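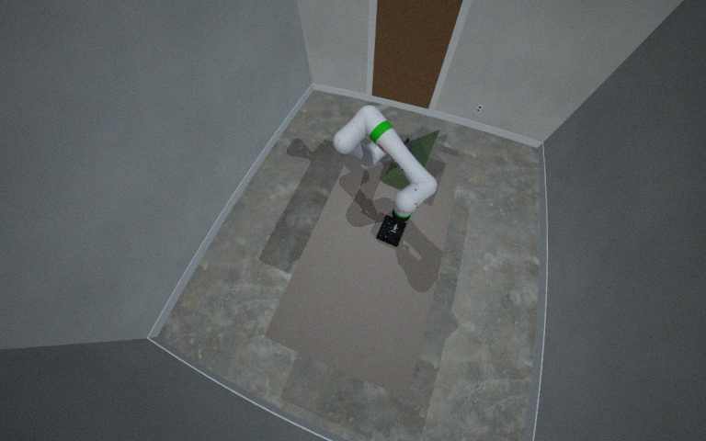

Les ateliers municipaux d'Indville, une seconde vie pour le bâti ordinaire

La commune d'Indville a longtemps considéré ses anciens ateliers comme une réserve foncière. Édifiés en 1921 pour l'entretien du matériel de voirie, puis affectés au stockage des archives, ils figuraient encore récemment sur la liste des biens à céder. Le conseil municipal a finalement retenu une autre orientation, celle d'une réhabilitation progressive, conduite bâtiment par bâtiment et sans modification des volumes d'origine.

L'étude préalable a été confiée à l'agence Joltatley, dont les interventions portent principalement sur le patrimoine non protégé. Wakana Yagi, architecte chargée du dossier, rappelle que ces constructions échappent le plus souvent à l'attention des services compétents. « Un lavoir ou une halle de marché trouve facilement des défenseurs. Un atelier de voirie n'a pour lui que sa solidité et la qualité de ses proportions », observe-t-elle.

Le diagnostic, rendu en juillet, a établi que les maçonneries étaient saines sur la quasi-totalité du site. Les désordres relevés concernaient les descentes d'eaux pluviales, les appuis de fenêtre et une partie de la charpente de l'aile nord, où 14 fermes ont dû être renforcées. Les enduits au ciment appliqués après guerre ont été déposés au profit d'un mortier de chaux, dont la teinte a fait l'objet de plusieurs essais sur la façade de la rue Oda.

La question des usages s'est révélée plus délicate. Les associations locales souhaitaient des salles de réunion, les artisans des locaux de plain-pied à loyer modéré. Le programme adopté réserve six cellules à l'activité artisanale et maintient au centre de l'ensemble une cour commune, accessible aux livraisons jusqu'à 10 heures, puis rendue aux piétons. Les baux prévoient une durée suffisante pour permettre aux preneurs d'amortir leurs aménagements.

Mio Fukuda, historienne du bâtiment, a consacré à cette opération un rapport qui la rapproche de celle de Lalcombe, où une démarche comparable avait été engagée sur d'anciens entrepôts. Elle y souligne l'intérêt des archives de chantier : près des plans figuraient 80 feuillets de métrés, grâce auxquels la provenance des briques et la composition des premiers enduits ont pu être précisées.

La seconde tranche portera sur l'aile sud et sur le mur de clôture. Le rapport de Mme Fukuda est consultable en mairie, au service de l'urbanisme, ainsi qu'à la bibliothèque municipale.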